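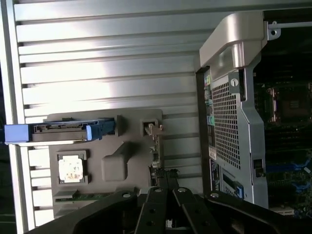 Llevo cinco semanas con el kit Bitar de Stemmont montado en el taller y ya puedo opinar con algo de criterio (¡y con algún arañazo en los dedos!). Lo compré para el desmontaje de equipos de sobremesa: sacar memoria, discos y procesadores, y dejarlos ordenados en una bandeja.

Lo mejor son los dedos de la pinza, unas placas con agujeros redondos y un tornillito cerca de la punta. Con las carcasas metálicas va de maravilla y con las lengüetas azules de las bahías también se entiende bastante bien. Los módulos de memoria le cuestan más: hay que bajar la fuerza de agarre a mano y repetir la calibración, que es un rollo.

El manual, flojísimo. Mohsin Satti, del soporte, me mandó una versión corregida en inglés y con esa ya tiré adelante. El programa, en cambio, me encanta, es rápido y guarda cada secuencia con su nombre.

Pagué 1844 euros, más 91 de envío. Caro, sí, pero el Plurero que probé en junio se me atascaba con cualquier pestillo y este no. Le doy cuatro estrellas, y si arreglan lo de la calibración le pongo la quinta.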